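Subject: Re: [arm-learning] How many examples before it stops missing the box?
From: Hedvika Michalík
To: arm-learning list

Hi Anjani, hi all,

Answers inline. I've trimmed the parts of your message that Sinan already dealt with.

Anjani Entili wrote:
> We have 50 episodes of our pick task and the policy reaches for
> the object fine but lets go in the wrong place maybe half the time.
> Before I ask people here to spend another week recording, I'd like
> to know how others decide they have enough. Also:
> - do you vary the start position on a grid or by feel?
> - is the wrist view worth the extra disk space?
> - what do you throw away?

Our task is close to yours. One small arm, one soft light blue piece, one open cardboard box on a gray mat. The piece goes in the box and the arm goes back to rest. We have 474 episodes kept so far, recorded over most of December by Müzeyyen and me, and the numbers below come from that set.

1. How many

At 50 we saw what you describe. The reach was good and the release was bad. I think the reason is that every episode has a long reach in it and only a few frames of letting go. We didn't get a release I would trust until well past 200, and the change from there to 474 was smaller. I would not go to 3,000 on a single task. The Kindham people did that and told me the last two thirds bought them very little, but their object was rigid, so take that with some care.

The part to watch is the carry, with the piece held in the tip and the box still some way off. If your operator always takes the same path there, the policy learns that one path and nothing else. Ask them to come in from more than one side.
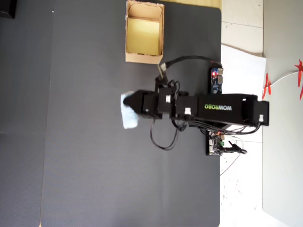
2. Grid or by feel

By feel, with a check afterward. We tried a taped grid first. Müzeyyen found that the policy did well on the taped points and badly between them, so the tape came up. Now whoever is recording drops the piece from a little above the mat and leaves it where it lands. Every 50 episodes we plot the first-frame positions and fill in whatever corner looks thin. Dropping it also gives you different folds for free, which a grid never will. A soft object put down neatly by hand ends up in the same shape every time.

We keep the box in nearly the same spot. Moving it is the next job, and I'd keep that as a separate set so you can tell which change did what.

3. Wrist view

Yes, keep it. I argued against it at first on disk space and I was wrong. The overhead view tells you where the arm is but it's poor at telling you whether the fingers have closed on cloth or on air. From the wrist you get the two fingers with their lime-green pads and the gap between them, and the bright pads make it easy to judge the opening.

The drawback is background. As the arm turns, the wrist view takes in a good deal of the room: the power strip, the cables, the window washed out to white. If all your episodes are recorded at the same time of day, the policy can pick up on the window. We lost most of a week to that. Record some in the morning and some after dark, and lock the exposure if your camera lets you.

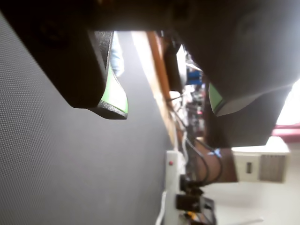 4. What we throw away

Less than we used to. The current rules are:

Drop it if either view has a gap in the frames.
Drop it if the operator's hand comes into the overhead view.
Drop it if the arm stalls for more than 2 seconds with no reason.
Keep it if the first grasp misses and the second one works.

The last one caused some argument here. Şükran wanted clean grasps only, and the set we trained that way had no idea what to do after a miss. It would close on nothing, carry nothing to the box and open over it. With the recoveries left in, it goes back for the piece. We tag them so they can be filtered out later if we change our minds.

For checking, I go through the overhead frames at low speed before anything is tagged. You want the piece, the gripper and the box all clear of one another at the start, so the first frames aren't ambiguous.

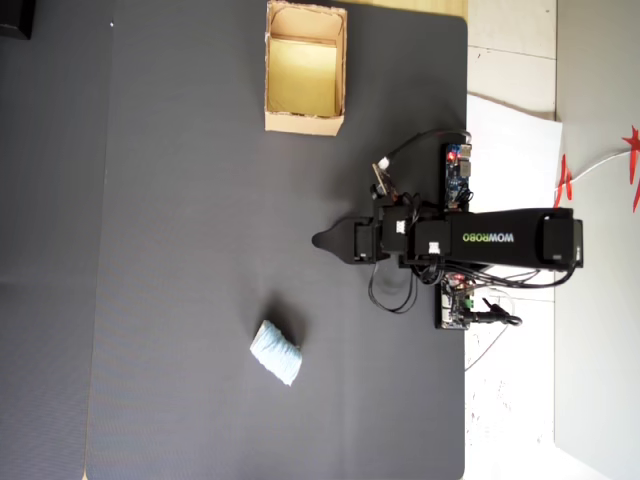 A pass like that over 50 episodes takes me an hour or so. I did try a script that flags odd ones by length, and it caught the stalls but none of the bad grasps, so I still look at all of them.

> Is anyone storing these in the Ekelix format?

We were, and moved off it. The tags didn't survive merging two sets. Şükran has a converter if you need one, ask her directly. Cerkley still uses it and may have a fix by now.

> Would you share the set?

Part of it. I can put up the first 50 and the recoveries, both views, once Sinan has sorted out where it can live. Please look at your release frames before you record anything more, though — count how many you have compared with the reach and I think you'll see the problem.

Hedvika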